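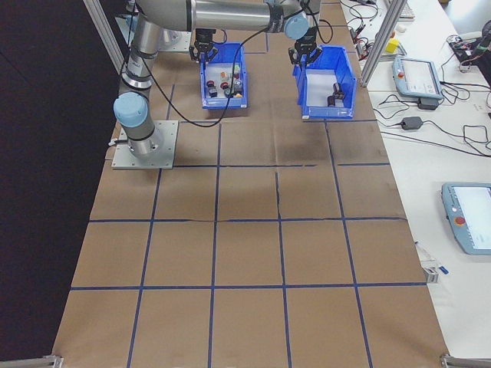

3.2 Workspace and collection procedure

Figure 2. The collection bench, with the two bins at the far end of the taped grid and the teach pendants on the side table.

All demonstrations were gathered on a single bench at our Hanport site. The bench is covered in brown kraft paper and marked out with dark blue tape. The tape serves the operators only. Cell positions are not given to the policy as an input, and the lines are not straight or even enough to be used for calibration. The paper creases with use and we did not replace it between sessions, so the background varies slightly across the dataset.

Each episode is a transfer of one part between the two blue bins, or from a bin to a named cell of the grid. Before an episode the operator draws a card giving the starting bin, the part type and the target. Parts are tipped into the starting bin by hand and are not arranged. Contents are often uneven as a result: in Figure 2 the left bin holds a mixed cluster that includes two red round parts and a small cream cube, while the right bin is mostly empty apart from two black rectangular objects.

The operator brings the gripper to a point above the bin before recording begins. Starting from a raised position kept the early part of each trajectory similar between operators, which we found useful when aligning episodes by time. The bins themselves were allowed to shift. Operators were told to leave a bin where it lay unless it blocked a target cell, and the left bin in particular is seldom square to the tape.

We collected 3000 episodes in 19 sessions, the last on November 28, 2018. Of these, 68 were removed because the joint log and the video could not be matched. A further 500 were set aside for testing and were not looked at during training. Ľubica Malý checked the labels on the test episodes by hand.

Episodes in which a part was dropped were kept and marked as failures. Earlier work with the Garngate parts set threw these away, which left the policy with no examples of a missed grasp. The effect of keeping them is reported in Section 4.3, together with the results for the Dolley split.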